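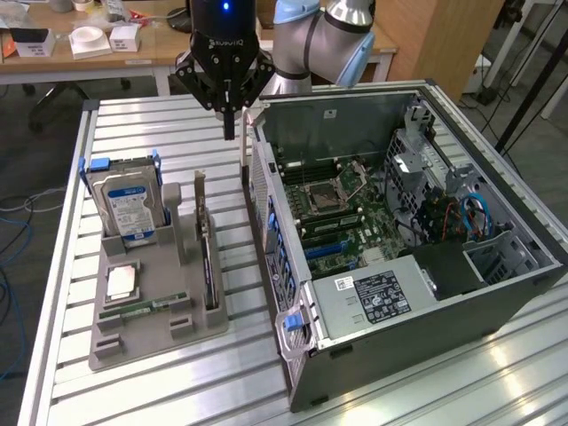

一、产品概述

Kustham 装配工位，适用于台式电脑主机的部件安装与拆卸作业，由协作机械臂、两指夹爪、铝型材台面和可更换的零件夹具组成。本页面向设备采购人员、工位集成人员和安全负责人，主要说明本工位在使用中应当遵守的标准和操作规范。机械臂的性能参数请看机械臂厂家的手册，本页不重复。

本页中文内容由 Ivars Venckus 编写。中文不是我的母语，若某句话与随机文件有出入，请以随机文件为准，并请写信告诉我，我会修改。

二、供货范围

标准供货包括：
铝型材台面及支架一套
零件夹具一件，3D 打印，灰色
夹爪安装法兰及线缆固定件
急停按钮盒一个
台面水平调整脚
风险评估模板（中文、西班牙文）
工位点检表

机械臂、夹爪和控制柜可以由客户自备，也可以与工位一起订购。客户自备时，请在订货前把型号和固件版本发给我们，我们需要先确认法兰孔位。
电脑主机、硬盘、内存、处理器等工件不在供货范围之内。

订货号
台面及支架：KT-605
零件夹具：KT-729
整套工位：KT-1322

三、适用标准

工位的设计和文件参照以下标准。标准会更新，请客户在验收时自行核对当时有效的版本。

ISO 12100，机械安全，风险评估与风险减小的一般原则。
ISO 10218-1 和 ISO 10218-2，工业机器人及其系统集成的安全要求。
ISO/TS 15066，协作机器人，涉及人与机器人接触时的力和压力。
ISO 13849-1，控制系统中与安全有关的部件。
ISO 13850，急停功能的设计原则。
IEC 61340-5-1，电子器件的静电防护。

有一点请特别注意：购买了协作机械臂，并不等于整个应用已经是协作应用。夹爪、手指、工件和夹具都要放进同一份风险评估里面。例如机箱是金属的，边缘较薄，手指夹着扩展卡向下运动时，人的手如果在机箱内，受到的压力与碰到机械臂外壳的压力完全不同。我们经常收到只评估了机械臂本体的文件，这样的文件我们会退回。

四、台面与夹具的布置规范

4.1 夹具和机箱应分别放在台面的两侧，夹爪的等待位置设在两者之间的上方。等待时手指朝下、张开，里面不夹任何东西。

4.2 机箱侧放，拆下侧板，开口向上。机箱必须用挡块固定在型材槽里。只靠机箱自身的重量是不够的，拔内存时的力会让它移动，位置一旦变化，后面的所有点位都不准。

4.3 每种零件只放在自己的位置：硬盘竖立在后部的槽内，扩展卡竖直插入窄槽，处理器放在方形凹座里，内存条横放。不要把两种零件临时放在一个位置，即使尺寸看起来合适。

4.4 硬盘导轨应在放入夹具之前装好。导轨卡扣伸出硬盘的边角，示教抓取点时要把它计算在内。

4.5 机箱的竖起边缘是最常见的碰撞点。手指从夹具一侧进入机箱时，先升到安全高度，再水平移动，最后垂直下降，不走斜线。安全高度由集成人员测量以后写入程序，并且写在点检表上。

4.6 机箱内的线束要先整理，绑扎在机械臂不经过的一侧。松散的线束很容易被手指带起，视觉系统对它的识别也不稳定。

4.7 型材表面反光。若使用相机定位，请调整灯的角度，或者在相机视野内的型材上铺哑光垫。哑光垫必须是防静电的。

五、处理器和内存的操作要求

处理器插座的压杆和盖板应完全抬起以后，才允许放入处理器。这一步在我们的标准流程里由人完成，机械臂处于停止状态，并由操作员按确认键。Covadonga Montoya 在 Otlow 的培训中反复强调这个顺序，我们同意她的做法，并已写入点检表。

放入处理器时，只用垂直方向的低速运动，不允许在接触以后作水平修正。如果力的读数超过设定值，程序应停止并提示操作员，不应自动重试。插座的针脚弯了以后，多数情况下整块主板要更换。

内存条允许自动重试，次数最多 3 次。超过以后转为人工处理。安装之前检查缺口方向，金手指不可用手直接接触，夹爪手指也不可压在芯片上，应夹持电路板的两端。

硬盘不可在通电状态下移动。扩展卡夹持金属挡片一侧，保持竖直。

六、静电防护

台面、夹具底座和机械臂底座应接到同一个接地点。铝型材表面有氧化层，把线夹在型材上不能算可靠接地，请使用随货的接地端子。
普通 3D 打印材料是绝缘的，会积累电荷。夹具 KT-729 有普通版和静电耗散版两种，用于将要继续使用的主板和内存时，必须选静电耗散版。普通版只可用于教学和报废件拆解。两种版本的颜色一样，请看底面的刻字来区分。
夹爪手指的垫片每月测量一次表面电阻，结果记入点检表。
操作员戴腕带，进入台面范围前测试腕带。

七、人员与工作区

工位周围的地面应保持可以通行。电缆不应横在操作员行走的一侧，须走线槽或者从台面下方固定。办公椅和杂物放到机械臂最大伸展范围以外，测量这个范围时要加上夹爪和最长的工件。

示教时，只允许持有示教器的人进入工作区，速度为手动低速。第二个人站在急停按钮旁边。我们知道很多实验室里一个人也在示教，但这不是我们推荐的方式，我们的风险评估模板也不按这种方式写。

自动运行时，如果没有围栏，应使用区域扫描仪或者速度限制，并有测量报告证明接触力符合要求。夹爪的指示灯只表示夹爪自身的状态，不能当作工位的安全信号。安全状态请以控制柜和示教器的显示为准。

八、点检

每班开始前：
急停按钮按下一次，确认机械臂停止，然后复位
检查手指螺钉和垫片
检查夹具的定位销是否到底
机箱挡块锁紧
腕带和接地测试
以低速空走一遍程序

每月：
测量垫片表面电阻
检查法兰螺钉的扭矩
检查夹具的凹座和立柱有无裂纹
备份程序，记录固件版本

更换夹爪、手指、夹具或者机箱型号之后，风险评估要重新看一遍，并由负责人签名。机箱型号的更换经常被忽略，但是它改变的东西最多。

九、常见问题

夹具能不能自己打印？
可以。购买工位的客户可以向我们要图纸文件。自己打印的夹具，请在投入使用之前测量各凹座的尺寸，并测试表面电阻。我们对自行打印件不提供质保。

一个夹具能否用于不同的机箱？
夹具只跟零件有关系，与机箱没有关系。更换机箱时要改的是挡块位置和程序点位。

旧夹具上有一点裂纹，还能用吗？
凹座的边上有裂纹，不可以用。底板上远离定位销的表面划痕没有影响。

风险评估可以由你们代做吗？
我们提供模板和审阅。评估本身必须由使用方或者集成方完成，因为现场的条件只有他们了解。审阅由 Kulsoom Khattak 负责，请把现场照片和布置图一起发来。

十、交货与联系

整套工位从 Gurkau 仓库发货。静电耗散版夹具需要另外打印，交货时间比普通版长，下单时我们会书面确认。6 月仓库盘点，期间只发备件。
订货与报价：Gleice Godoy
技术与标准文件：Benedita Teixeira
来信时请写明订货号、机械臂型号和机箱型号。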